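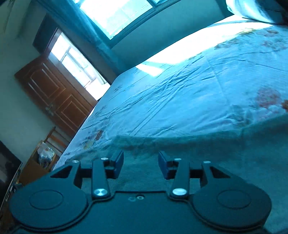
PRESS RELEASE
29/03/2022

Wisitlow shared workshop puts home-built hand gripper plans online, free

Suklow Makers, the members' workshop in Wisitlow, has today released full plans for the Lollska, a hand-held gripper anyone with a drill and a bit of patience can put together at home.

Black body, flat linkage arms, silver screws, dark blue fingertips. No motors in this version, you squeeze and the fingers close. Motor version to follow, hopefully in August.

Built evenings and weekends over 9 months, mostly on kitchen tables and in spare rooms, finished off on the workshop bench. Parts come to under £100 if you have access to a printer. Bit more if you dont.

What's in the download:
Drawings for every printed part
Screw list, with lengths
Assembly notes, 2 pages
Template for cutting the fingertips

The linkage is adapted from the Tomić arm, an older workshop project some members will remember. Lighter now, and the joints no longer seize up when overtightened. Mostly.

Try-outs so far have been on bedding and clothes, soft stuff being the hardest thing to pick up cleanly. Thin sheets still slip. Suggestions for a grippier fingertip very welcome, post them on the members' board.

A run of 200 kits is planned for people without a printer. Price to be confirmed. Names can be left at the front desk or by email, first come first served. Collection from the workshop only, we cant post them yet.

Build night for beginners will be announced shortly. Bring your own screwdriver.

ENDS

Press enquiries: Suklow Makers, Wisitlow. High resolution pictures on request.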